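Drivers wanted for our home charging study

Do you drive an electric car or a plug-in hybrid, and do you charge it mostly at home? Then we'd really love to hear from you! Nirura is signing up 60 households in and near Mapplebeck for a study of overnight charging that begins in August and runs for 3 months. You'd keep a short charging diary (a few minutes in the evening, and please don't fret over a missed night) and send us your meter readings. Everyone who finishes gets a $75 gift card. To join, write to Alfie Holroyd at our Mapplebeck office.

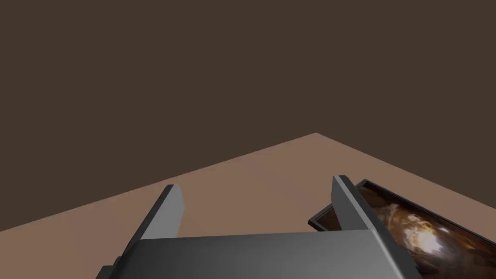

Renters are every bit as welcome as homeowners, and older cars are fine too.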